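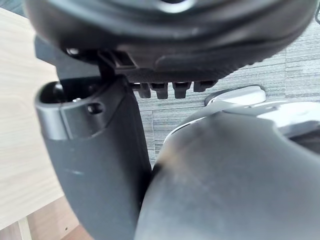

4. Setting up the Pikar wall heater for the first time

May 28, 2019
By Csaba Antal
5 min read

Before you start, please read section 3 and check that the heater is fixed to the wall with all its screws. The work in this section can be done by one person.

4.1 Switch off the power at the fuse box.

4.2 Take off the front cover. Pull it first at the bottom, then lift it up. Do not use a screwdriver, the clips can break.

4.3 Connect the cable as in table 2. The earth wire goes in first.

Caution: The Pikar must not be connected to an extension lead.

4.4 Put the cover back and switch on the power. The green light will blink.

4.5 Hold the button Ra until the light stops blinking, then set the room temperature with the wheel.

4.6 Let the heater run for 30 minutes at the highest setting with a window open. A light smell is normal in this time - it comes from the protective oil on the heating plate.

Note: If the display shows code 773, the room sensor is not connected. Go back to step 4.1 and check the small white plug.

Note for old houses: In Vondholm we have many buildings from 1925 and before, and the wiring is often weak. Ask an electrician before you connect more than one heater to the same fuse.

Text checked by Do-yoon Na, Grirnier customer service. Next revision in December.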